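Drudier clear tiered display stand: review after a term on the tuck table
Posted by Nazma Thambiah, 2020-05-11

I run the snack table at Cirkcombe Music Centre, and until last September everything sat in a shoebox lid. People had to rummage, and the small things ended up at the bottom. I bought the Drudier stand from Promusia after Wian Adams, who teaches brass on the same corridor, lent me his for a weekend.

It comes flat in a card sleeve with a sheet of instructions. The steps slot into the two side pieces and there is no glue or screws. It took me one cup of tea, including peeling off the protective film, and that was the slow part. Two of the corners had already lifted and the rest needed a fingernail.

In use it does what I wanted. Chocolate bars lie lengthways along the top step and stay there, and small boxes can stand upright on the step below. I keep biscuits at the bottom. The stand is light, so load the lower steps first or it will shift about on a smooth table while you fill it. I set mine at an angle to the tray, which leaves people room to reach in from both sides.

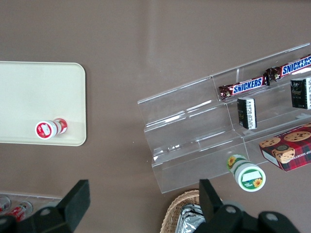

Can you wash it in the dishwasher?
The leaflet says hand wash only, in lukewarm water with a drop of washing-up liquid. I dry mine with a glasses cloth, as kitchen roll left fine scratches on the front step the first time I used it.

Fingerprints are the main nuisance. Clear acrylic shows every one of them and I wipe it down before each session. Dust collects in the slots where the steps meet the sides, and an old soft toothbrush gets it out.

The other complaint is depth. A full-sized packet of biscuits overhangs the step, and taller cartons tip forward if somebody knocks the table. Rasmus Priedītis put a strip of clear rubber along the edges of his and says that cured it. I haven't bothered.

I also looked at the Hoàng version, with deeper steps and a frosted finish. It would hide the marks better, but it doesn't come apart, and mine has to go back in a cupboard every week.

Four stars. I would buy it again for small items. For anything bigger than a chocolate bar or a little box, measure your packets before ordering.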